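Section 9. Recording your first set of bag-to-bin demos

I wrote this part after Gerrit De Graaf and I trained the Pillow policy on 2,637 demos, so it's mostly the stuff I wish I'd had on a sticky note. You'll need the 2 hand-held grippers, the Braseck logger and a table you can reach all of.

1. Plug in both grippers and start the logger.
2. Close and open each gripper fully — slowly! — so the logger learns its range.
3. Put the bag and the container down, then pick up the grippers.
4. Record one transfer per file. I stop after 30 and stretch my hands.
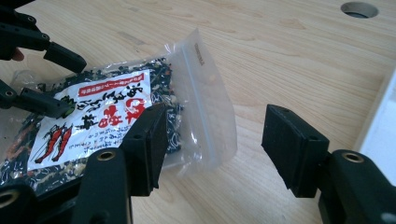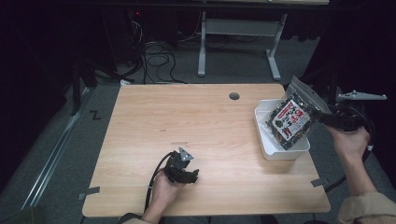
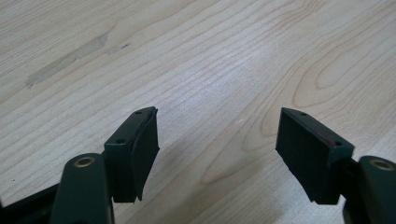
Soft packages taught us the most about grasp labels. Our first labels marked a grasp whenever the fingers stopped closing, and the policy kept pinching too early (Tihomir Vasić spotted it in the plots before I did). Now we mark it only when the item moves with the fingers. With a resealable bag of dried seaweed, I'd also log which part you're holding, because the packed end and the empty clear end by the zipper strip feel like two different objects to the policy. We train on both, tagged separately.

Note: Changed the bag? Start a new session, even if it's the same size.

Caution: Keep the cables clear of your feet, and don't squeeze hard enough to pop the seal.

5. Play back each file and delete any with a tracking jump. Then copy the rest to the Dimitriou folder and go on to Section 10.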